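The Notice Board in the Student Residence: Who Reads It and Why
Project report, Communication in Everyday Life
Tihomir Mujić and Naveen Dubey
30th January

1. Introduction

In our residence, Bomthorpe, there is a notice board near the entrance. Every student passes it when going to classes or coming home. Still, many students told us that they miss important messages, for example when the water is turned off or when the laundry room is closed. We wanted to find out if the board is still useful, now that all residents have a phone and a group chat.

Our main question was: what makes a student stop and read a paper notice? We also wanted to know which kinds of notices are read the most.

2. Method

We used a short questionnaire with seven questions. It was given to residents in the shared kitchens in the evening, and 39 of them returned it. We also did five longer interviews. Naveen did the interviews in English and Tihomir wrote the notes. One interview was partly in Croatian, and we translated it afterwards.

Before this, we made a list of all notices that were on the board and sorted them into groups: house rules, repairs, events, things for sale, and personal messages. Some notices were difficult to put in one group. A poster from the café Cinero was at the same time an event and an advertisement, and we decided to count it as an event.

3. What the students said

Most students look at the board only when something on it is new. They notice a change of color or a new shape, and then they come closer. If the board looks the same for a long time, they stop seeing it. One student said in the interview, "I know there is something about bicycles, but I think it was there before I moved in."

The size of the text was also important. Notices from the house office are printed in small letters and have long sentences. Students who are still learning the language said that they leave these notices for later and then forget them. Handwritten messages were read more often, even when the handwriting was not nice.

Things for sale was the most popular group. Repairs came after it, but only among students who cook at home. House rules were almost never mentioned.
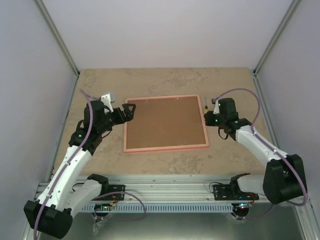

Figure 1. Framed panel with a plain brown surface, on a wooden tabletop.

4. Paper or phone

We expected that younger students would prefer the group chat. This was only partly true. The chat is fast, but there are so many messages in it that an important one disappears before the evening. Two of the students we interviewed had muted the chat completely. For them, the board is the only place where they get news from the house.

On the other hand, the board can not answer questions. When a notice about heating had no time on it, people asked in the chat and received different answers.

5. Suggestions

Each notice should have a date when it must be taken down. Repairs should have their own part of the board, at eye level. The house office could write the most important sentence first, in large letters, and put the details under it. We also suggest a small separate board on each floor for personal messages, so that the main board is not so full.

6. Limits of our work

We asked only residents who use the kitchens in the evening, so students who work at night are missing. Our questions were in English, and some words, for example "notice" and "announcement", were understood in different ways. If we did the project again, we would test the questionnaire on a few people first. We would also repeat the list of notices in February, when new residents move in and the board changes a lot.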